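Usisix open day — worth bringing kids? And can you try the arm yourself?

Posted by marlowe_t, 4/17/23

Saw the flyer at the library. Usisix is opening the workshop to the public and the flyer says "live robot arm sorting, hands-on." Has anybody been to one of these? I've got 2 kids, the younger one is 5 and loses interest fast. Mostly want to know if they let visitors run anything or if you stand behind a rope the whole time. Also parking. The Talpur lot looks closest on the map but I can't tell if it's public.

Posted by dockside_jen

Went last year, it was fine. Parking is a pain. Get there early.

Posted by kastow_commuter

We did the one in the Kastow building, same people, same setup as far as I know. Typing this on my break so sorry for the mess.

Yes you get a turn. No rope. They do a short talk first (skip it with a 5 year old, stand at the back) and then you go table to table. The big arm at the Omik table is look only. The small one is the one you want — basket, colored blocks, a ball, and the kid says which thing goes next. Staff person starts it, kid gets to press the button to open and close the gripper. You also get to see the view from the camera down by the gripper, which mine liked more than the arm itself. It's slow. Slower then you'd think. It stops, thinks, moves a bit, stops again.

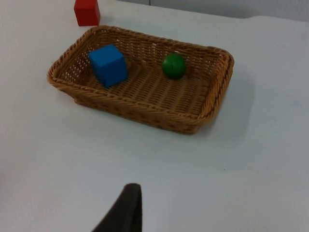
Line for that table got long after lunch so do it first and look at everything else later. They let each kid have two tries, then back of the line if you want more. My older one went around three times and would of stayed till closing.

Ask them to let it pick up the ball. Ours got dropped and rolled off, big hit with the kids.

Parking — Talpur lot is permit only, I got a ticket there. Use the street behind it. Free coffee by the door, no food, bring snacks. Bathroom is upstairs.

Posted by rr_1019

Is this the same as the Omik demo at the mall? If so its just a video and a guy with a tablet, wouldnt bother.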